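# Review: Furik Daily Prayer Journal, 2nd edition

Marilou Navarro, April 2025
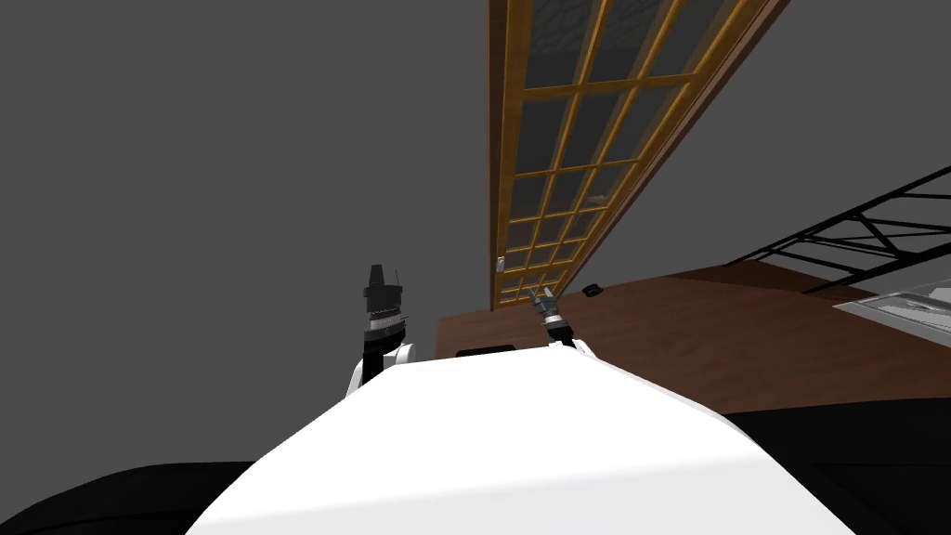 *Rendered view: white robot body with its two arms raised.*

The Furik is a bound prayer journal with a fixed daily layout. I used the first edition for most of a year and switched to the second in February. This review covers construction, page layout, the reading plan and the study notes. I bought both copies.

## Construction

Sewn binding, cloth cover, two ribbons. The book opens flat from the first signature, which the glued first edition did not do until the spine had cracked. Paper is 80 gsm, cream, uncoated. Ballpoint and pencil show no bleed. A medium fountain pen ghosts on the reverse and feathers slightly at the ends of strokes. Highlighters of the gel type are fine; liquid ones go through.

The cover boards are stiff enough to write on in a pew or on a knee. The elastic closure went slack after six weeks. I removed it.

## Layout

Each day gets one page, split into four fields:

- Scripture reference and a short copied passage
- Thanks and confession (one shared field)
- Requests, with a narrow column for the date answered
- Open space, unlined

The answered column is the best change in this edition. In the old one, requests sat in a list at the back and had to be recopied every month. Now they stay on the page where they were first written, and a two-page index at the end of each section lets you find them again.

Sharing one field between thanks and confession is a poor choice. They need different amounts of room on different days, and the field is only seven lines deep. I rule a line across it by hand.

The Haslam journal, which I used before either Furik, gives confession its own half page and drops the open space. Anyone who writes long entries there will be better served by the Haslam.

## Reading plan

The plan runs through the Psalms twice and the Gospels once, with selections from the Prophets and the letters. Readings are short, usually under 30 verses. The Minor Prophets are thin: Habakkuk and Micah are included, Nahum and Obadiah are left out.

Psalms are numbered in the Hebrew order only. Readers who use a Bible with Greek numbering will be off by one through most of the book, and there is no conversion table. The Grisinov edition prints both numbers in the margin.

There is one error I could find. The reading for the second week of Lent gives Psalm 110 on two days running. The publisher's correction sheet, sent on request, replaces the second with Psalm 111.

## Study notes

A separate section at the back holds 765 short notes keyed to the readings. They are brief and mostly concerned with context: who is speaking, to whom, and which earlier passage is being quoted. Cross references are accurate wherever I checked them. The notes on lament are the strongest part. They treat complaint as a normal form of prayer and point to where the psalms do the same.

The type is small. I need reading glasses for the notes and not for the daily pages.

## Refills

Sadonex sells a loose-leaf version of the same layout for ring binders. The holes sit too close to the text on left-hand pages, and the index is missing. I would stay with the bound book.

## Ratings

| Item | Score (of 5) |
|---|---|
| Binding | 5 |
| Paper | 3 |
| Daily layout | 4 |
| Reading plan | 3 |
| Notes | 4 |

Recommended for people who keep a running list of requests and want to go back to it. First edition owners with pages left can finish them before changing over, as the reading plan is the same in both.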